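About Brililley

Brililley is a non-partisan research office that studies how political messages are written, tested and distributed. We are based in Wernari and work mainly with municipal and state-level campaign material: leaflets, speeches, candidate emails, paid social posts and transcripts of public meetings. We do not endorse candidates, and we do not take commissions from registered parties or their associated entities.

What we do

Our core product is the Breken Index, a readability and register measure for political speech. Each text is scored on 23 variables, including sentence length, clause depth, pronoun use, share of abstract nouns and frequency of direct address. Scores are reported per audience where the audience is known. The index shows whether a speaker changes vocabulary from one room to the next. It does not establish why, and we ask clients and journalists not to cite it as evidence of motive.

A text must run to at least 1,000 words before it receives an individual score. Shorter items are pooled by author and channel. Pooled scores are labelled as such in every table we release.

How coding works

Automated scoring covers most variables. The remaining 7 are coded by hand, by two analysts working separately from the same codebook. Neither analyst is told the speaker's party. Where the codes differ, a third analyst reviews the passage and records a written decision, and the original codes are kept on file. Agreement rates are published with each release.

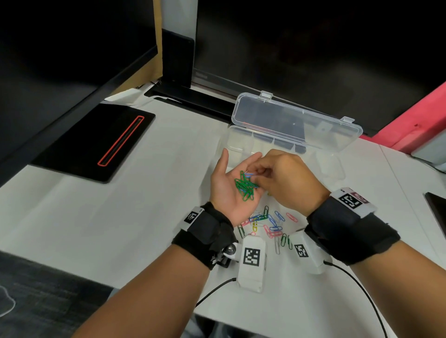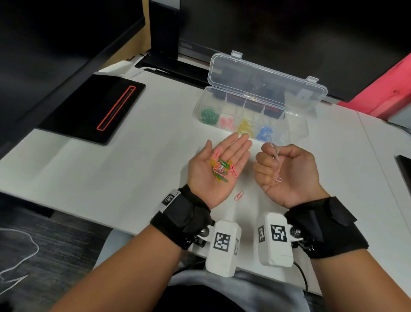 Names, place references and party slogans are masked before hand coding begins. Masking is imperfect - a well-known phrase can identify its speaker - and passages flagged as recognizable are reported in a separate column.

Who we work with

Our clients are newsrooms, university departments, electoral reform groups and local councils. Most engagements begin with a sample audit of existing material, which takes about 21 working days from receipt of the complete file. We also run the Haddad Program, a training course for council communications staff. It covers plain-language drafting, message testing and record keeping during caretaker or pre-election periods.

Funding and independence

Income comes from audit fees, course fees and data licences. Funding sources are listed in our annual statement, released each April. Clients may check a draft report for factual errors but have no right to alter findings or delay publication.

Corrections

Errors in published scores are corrected in the data file and noted in the change log. Requests should identify the text, the variable and the release in question.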